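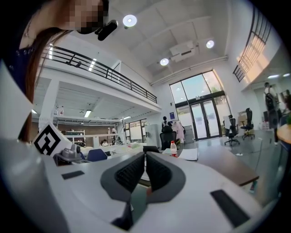 Ticket 351, Erkside hall, opened 15/08/2021

Hi again, me with the lights under the mezzanine! Short version: they hum, and it's driving me up the wall. I've got my paperwork stacked on the brown table (the one with the red-capped bottle) and after an hour of sorting I have a headache.

What I tried so far: switched everything off at the panel, waited 4 minutes, switched it back on. Quiet for a bit, then the hum came back. Then I tried only the lights behind the upstairs railing and those are fine, not a peep. So I'm pretty sure it's the ceiling ones downstairs, and I'd guess the Hillum dimmer they're wired to.

Update: turned the dimmer all the way up and the hum mostly went away, but wow, it's bright down there. At half it's awful. I dragged the table over toward the windows and could still hear it.

Update 2: Trustis quoted 540 for a new dimmer with fitting, or 400 if we buy the part ourselves. Can somebody okay one of those? I'm leaving the dimmer at full for now, please don't touch it! Oh, and the table leg is wobbly again, separate ticket coming.

Status: waiting on approval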